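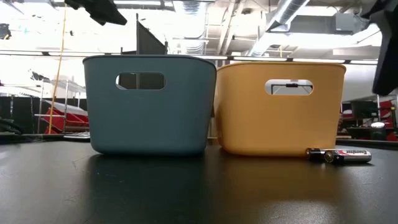
Sprechernotizen: Altbatterien im Betrieb getrennt erfassen
Shazia Mirani, Standort Skevport, 2022-05-24

Folie 1, Einstieg
Begrüßung kurz halten. Thema nennen: Sammlung von Gerätebatterien am Arbeitsplatz, Zwei-Behälter-Verfahren. Fahrzeug- und Industriebatterien ausklammern, dazu spricht Intan Kusuma nach der Pause.

Folie 2, Ausgangslage
Im Vorjahr 3857 Rundzellen abgegeben, davon fast 2402 in Größe AA. Rest überwiegend AAA, wenige Knopfzellen. Bisher ein einziger Sammelpunkt am Wareneingang. Zellen lagen bis dahin in Schubladen, teils zusammen mit neuen.
Pause, Rückfragen zu den Zahlen zulassen.

Folie 3, Behälter
Zwei offene Kunststoffboxen je Arbeitsbereich, gleiche Grundform, Griffloch vorn. Blaugrau: geprüfte Zellen zur Weiterverwendung. Gelb: Altbatterien. Die Farbe allein genügt nicht, beide Boxen erhalten vor Inbetriebnahme ein Etikett unterhalb des Grifflochs. Lithiumzellen gehören in keine der beiden Boxen, sondern in den Behälter mit Deckel am Wareneingang.

Folie 4, Prüfung
Leerlaufspannung messen. Alkali-Mangan, AA: unter 1,2 V in die gelbe Box. NiMH-Akkus haben 1,2 V Nennspannung und dürfen nach diesem Grenzwert nicht aussortiert werden, also zuerst den Aufdruck lesen, dann messen. Ausgelaufene Zellen nicht messen, mit Handschuhen in den Beutel.
Falls gefragt wird: Messung unter Last ist genauer, am Arbeitsplatz aber nicht vorgesehen.

Folie 5, Ablauf
Lose Zellen nicht auf dem Tisch liegen lassen. Leerung der gelben Box spätestens bei halber Füllhöhe. Pole von 9-V-Blöcken abkleben. Transport zum Wareneingang übernimmt die Schicht, die den Füllstand feststellt. Eintrag in die Liste mit Datum und Kürzel.

Folie 6, Einführung
Start in vier Bereichen, Sumampouw folgt im September. Ansprechpartner: Gilberto Ospina für die Behälter, Melati Chin für Messgeräte. Offener Punkt: Abholintervall, Antwort aus Zemavdale steht aus.

Fragen, fünf Minuten. Etikettenbogen herumgeben.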